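The Level at Honbridge

The gauge at Honbridge was read twice a day, at seven and at seven. The reading was taken to the nearest centimetre, entered in pencil, and gone over in ink at the end of the month. There had been a gauge on the downstream side of the bridge since the mill closed, and a gauge reader for the same length of time. The present reader had held the post for 13 years.

The duties were set out on a single sheet inside the lid of the record box. The reader was to stand on the third step. The reader was to allow for waves by watching the water until a mean could be judged. If the staff was fouled with weed, the reader was to clear it with the brush provided and wait two minutes before reading. Remarks, if any, went in the right-hand column and were to be confined to the river.

In July the catchment office at Grenon wrote to say that the levels from Honbridge no longer agreed with the levels from Bruneo, six kilometres upstream. When Bruneo rose, Honbridge rose too, but by less than it should. The difference was small in dry weather and grew with the flow. The letter asked whether the staff had been moved.

The reader checked. The staff was bolted to the masonry with four bolts, all of them tight and rusted to the same depth. The zero was levelled against the brass mark on the parapet, using a borrowed instrument, and closed to within two millimetres. These results were posted to Grenon with the workings attached.

The office replied that in that case the readings must be at fault. It did not say whose.

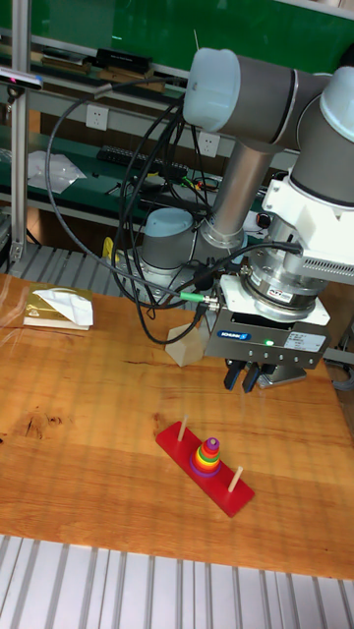 Masri wrote in the margin of the same letter that a reader who had stood on the same step for so long could hardly be expected to notice if the step had sunk. It was a fair point and was treated as one. The reader measured the step from the parapet and found it had sunk by nothing at all. A line was added to the workings and a second copy was posted.

After that the reader began to keep a private book. It had the same columns as the official one, with three more ruled in by hand: the width of the wet band on the far pier, the time taken for a cork to pass from the upstream face of the bridge to the alder stump, and the sound of the weir. The third was recorded on a scale of one to five. The reader was aware that this was not a measurement.

By autumn the private book held 90 entries. Plotted on squared paper, the cork times fell on a smooth curve up to a level of one metre forty. Above that they parted from it. The water was moving more slowly than its height allowed, as though part of it had been excused. The sound of the weir, for what it was worth, did the same. At high levels it stayed at three when it should have gone to four.

The reader walked upstream. The path kept to the left bank for most of the way and was in poor condition. There were two fords, a pump house with its door off, and a long meadow which the map gave as liable to flood. No tributary left the river, tributaries being things that join. There was no sluice and no cut. At Bruneo the other gauge stood against its own bridge, white and well kept, and its reader was not at home.

On the way back it rained, and the river came up. The reader sat in the pump house and watched the meadow take the water. It came over the bank at the low place by the thorn hedge, as the map said it would, and spread to a depth of a hand or so. It lay there without going on. When the rain stopped and the river dropped, the low place should have run the other way and drained. It did not run. The water stood in the grass for an hour and then there was less of it.

The reader paced the meadow the next morning. It was 200 paces long. The ground was firm throughout, and near the middle the grass had been combed flat towards a single point. There was no hole at the point. A stick pushed in there went down its full length without resistance and was not recovered.

This was entered in the private book under remarks. After some thought it was also entered in the official book, in the shortened form: Loss to ground, meadow, left bank.
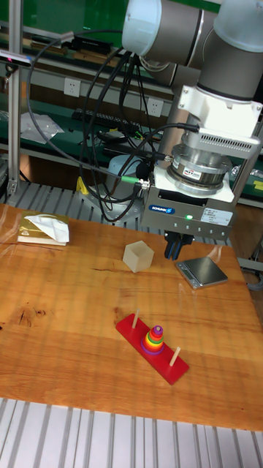 Losses to ground had to be supported by a survey, the catchment office answered, and no survey had been allowed for in the present year. The entry would be struck out. In the meantime Honbridge would be corrected by means of a factor, to be applied above one metre forty, which would bring it into agreement with Bruneo. A table was enclosed.

The table was well made. The reader tested it against the last six floods and found that it returned exactly the figures Grenon wanted. With the factor applied, all the water that entered the reach at Bruneo left it at Honbridge, and the account balanced to the second decimal place.

The reader pasted the table inside the lid, beneath the sheet of duties, and used it from then on. The uncorrected levels went into the private book only.

On March 13, 2025 the evening level was one metre sixty-two, corrected to one metre eighty-five. The brush was dry. The cork was put in at the upstream face – the reader had a tin of them by this time – and the watch was started. The light was good enough to see the alder stump. The reader waited on the third step until it was not, then wrote down the hour, left the cork column blank, and carried the box up to the road.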